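The Key to Unit 40

1

Lerato Nkosi had been renting the office above the Foley ferry landing for five years when the letter came about her father's storage unit.
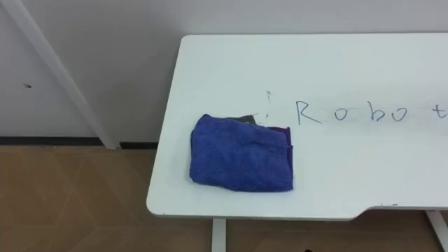
2

The letter said the account was behind by $1248 and that the contents would be sold at the end of June. Her father had been dead since the winter before last. He had never mentioned a storage unit.

She took the bus out to Truvham after work. The man at the desk was named Ákos Medve, according to the card taped to his window. He read the letter twice.

"You can pay it or you can let it go," he said. "Most people let it go."

"Can I look first?"

"Not supposed to." He got his keys anyway.

Unit 40 was at the end of the second row. The door stuck halfway and they had to duck under it. Inside were a kitchen chair, a floor lamp without a shade, and eleven feet of bare concrete. On the chair was a shoebox.

"People pay for years to keep a chair," Ákos said. He did not say it unkindly.

She opened the box. It held bus tickets, all for the same route, Prakari to Zarnine, one way. Her mother had lived in Zarnine after the divorce. Lerato looked at a few of the dates and saw that they were all from the year she was nine - the year he was supposed to be working nights at the cannery.

"Did he come here a lot?" she asked.

"Thursdays, before my knee went bad and I was off a while. He sat in there with the door up. I figured he liked the quiet."

3

She offered him $400 and asked if he would take the rest in July. He wrote it down on the back of the letter and had her sign under it.

She carried the shoebox home on her lap. The chair she left where it was. On the way she had to change buses at Prakari, and the next one was late, so she sat down on the bench and waited.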